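Ekotwood Forum – Communication Studies – Models and Methods

Topic: Is feedback a part of the model or an addition to it?

dalurlow_reader
The Gratora course guide presents feedback as a late addition to the linear model. I would ask members whether this is a fair account. In my view a sender who expects a reply is already shaping the message by it.

m_seminar8
The guide is correct as a matter of history. The linear diagram came first, and the return arrow was drawn in later. Whether the diagram was ever adequate is a separate question. 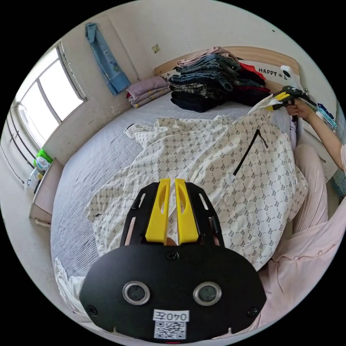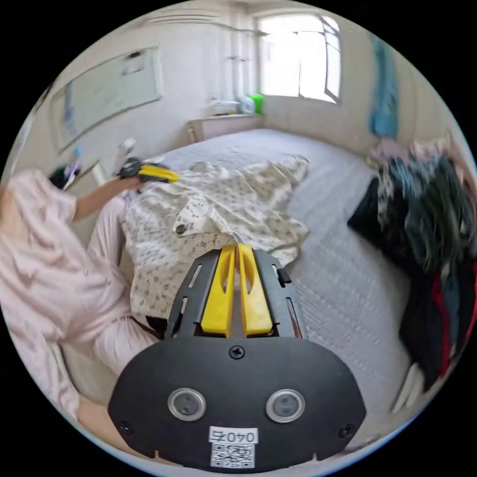
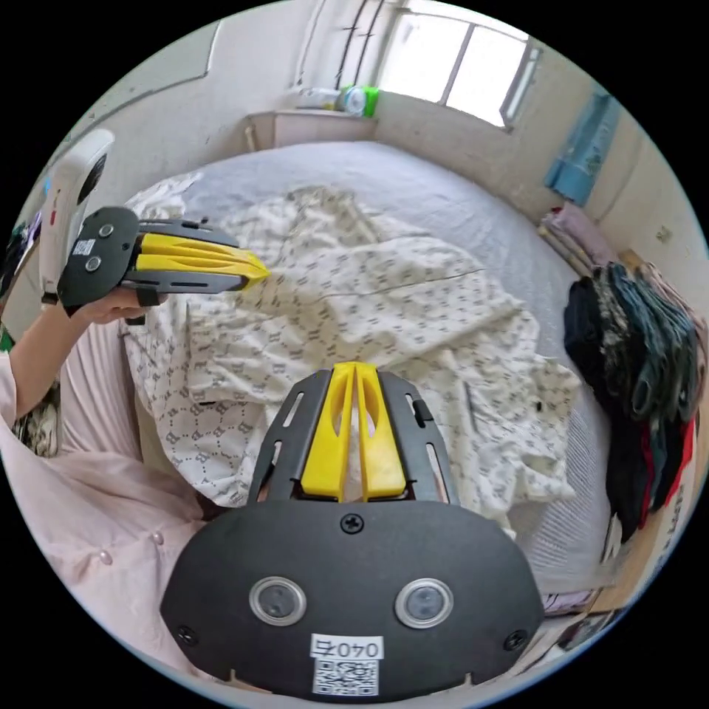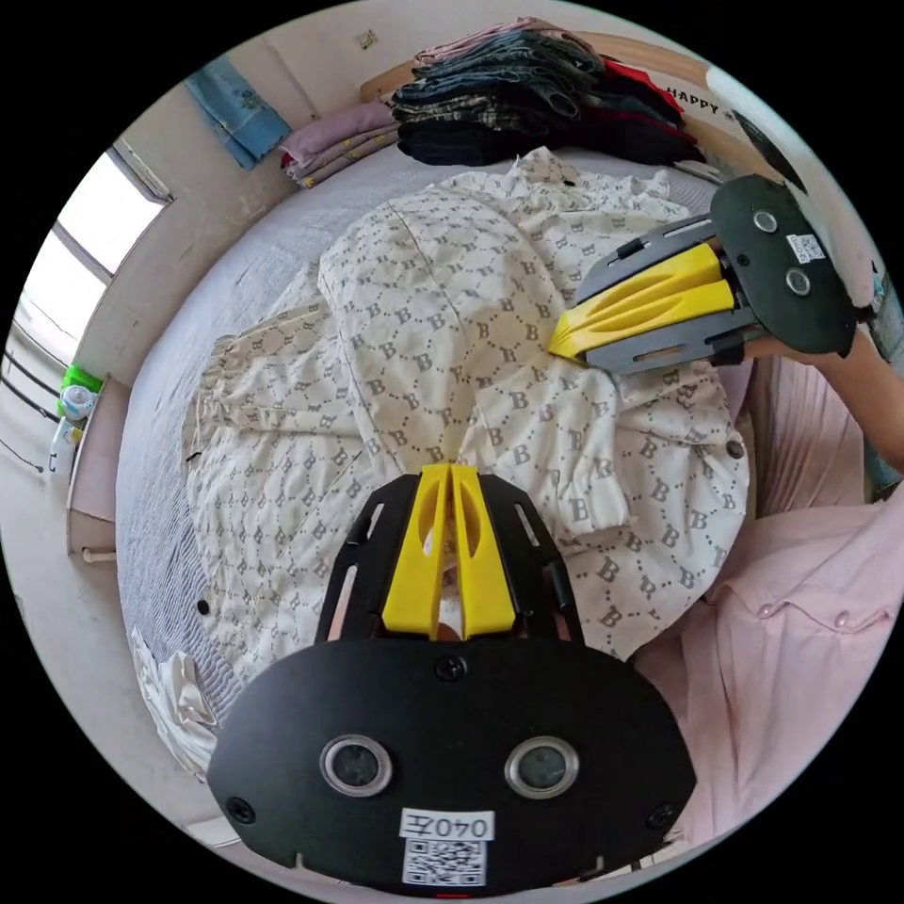 Shirt on the bed, last picture.

Re: Is feedback a part of the model or an addition to it?

palumbo_archive
I must disagree with the previous reply. The Palumbo reader treats the two questions as one, and devotes 70 pages to doing so. A model that omits the listener describes transmission – it does not describe talk.

m_seminar8
The reader also concedes that transmission is worth describing. Students asked for 1000 words on a phone call need a simple diagram first.

dalurlow_reader
Thank you both. I shall set the two chapters side by side in June and post the reading list under this topic.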